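Dicas de oficina: planear a compra de uma bancada com dois braços para montar kits

Escrevo esta página para as oficinas pequenas que montam kits de peças e que pensam em comprar um ou dois braços robóticos. Eu trabalho na Hanwood, fazemos kits de reparação com placa, válvula e cabos, e durante o último ano preparei o orçamento da nossa segunda bancada. O português não é a minha primeira língua, peço paciência com alguma frase.

Comece pela mesa e não pelo braço

O primeiro erro nosso foi pedir preços dos braços antes de saber o tamanho da mesa. Depois a mesa não servia e pagámos duas vezes. Antes de pedir qualquer orçamento, ponha as caixas e o tabuleiro em cima de uma mesa normal e meça com fita. Para cada braço, marque no tampo até onde ele precisa de chegar. O alcance necessário é a distância até ao canto mais longe da caixa mais longe, com uma folga para a garra poder descer inclinada.

Nós usamos caixas amarelas dos dois lados e o tabuleiro de aço no meio, com papel branco no fundo. O papel é uma despesa pequena e troca-se quando fica sujo.

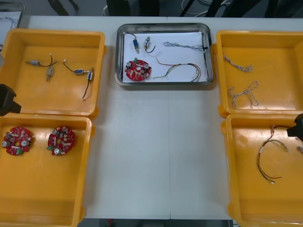
ORÇAMENTO E COMPRAS

Faça a lista em duas colunas: o que se compra uma vez e o que se gasta. Na primeira coluna entram os braços, as garras, a mesa, as caixas, os tabuleiros e as câmaras. Na segunda entram o papel, as pontas dos dedos da garra, os cabos que se partem e as peças estragadas durante os testes. A segunda coluna é a que falta em quase todas as propostas que recebi.

Os nossos valores, em euros, para comparar:
Mesa de dois painéis: 244
Caixas e tabuleiros, com reserva: 115
Suportes e fixação das câmaras: 150
Instalação e um dia de formação: 900

Os braços não estão nesta lista, porque o preço depende muito do contrato. Pedimos propostas à Kater e à Arkum. A Kater era mais barata no papel, mas cobrava à parte a deslocação do técnico. A Arkum incluía a primeira visita e o transporte. Quando somámos tudo, a diferença ficou muito pequena. Peça sempre o preço final com a máquina a trabalhar no seu chão, e peça por escrito.

Uma mesa de dois painéis é mais fácil de passar na porta - a nossa porta é estreita - mas é preciso nivelar bem a junta. Se um lado fica mais alto, as placas prendem quando são empurradas. Verifique a junta outra vez depois de um mês de uso.
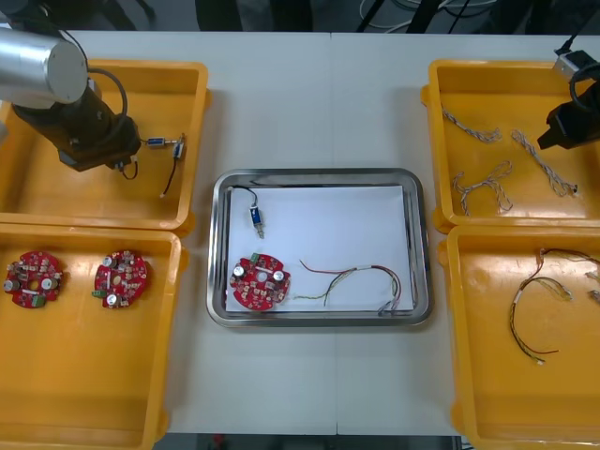
Outra coisa que convém decidir cedo é o lugar dos cabos eléctricos. Conte as tomadas que vai precisar e acrescente duas. Uma calha no chão custa pouco se é comprada no início, e custa muito quando tudo já está montado e alguém tem de levantar a bancada. Guarde também espaço para uma pessoa chegar às caixas pelo lado da frente, para reabastecer.

Não misture peças na mesma caixa para poupar espaço. Uma caixa para cada tipo de peça parece um luxo, mas o tempo de preparar o programa é mais caro do que o plástico.

Escolher as garras

Leve as suas peças verdadeiras à demonstração. Os vendedores mostram cubos e garrafas, que são fáceis. Os nossos casos difíceis são os cabos, que mudam de forma, e as placas redondas com componentes altos. Pergunte a abertura máxima dos dedos e compare com a largura da peça mais larga, e pergunte também quanto custa um par de dedos novos e quantos dias demora a chegar. A Sangkhawat, que nos fornece as caixas, aconselhou comprar um par de reserva logo na primeira encomenda. Seguimos o conselho.

Com placas electrónicas, reserve dinheiro para protecção antiestática e para algumas placas de treino. Nós separamos placas rejeitadas na inspecção e usamos estas nos primeiros testes. 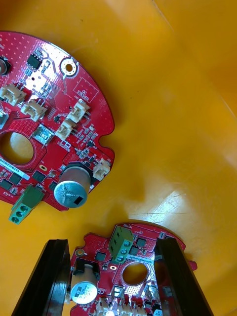
Duas placas vermelhas na caixa amarela, a de baixo entre os dedos da garra.

Calendário

Encomende os braços antes do resto, o prazo é mais longo. Nós encomendámos em Setembro, e as caixas e a mesa chegaram muito antes. Marque a instalação para uma terça-feira: a segunda fica livre para arrumar a sala e ainda sobra semana para corrigir o que falhar. No primeiro mês não conte com a bancada para entregas a clientes, e continue a montar os kits à mão na mesa antiga.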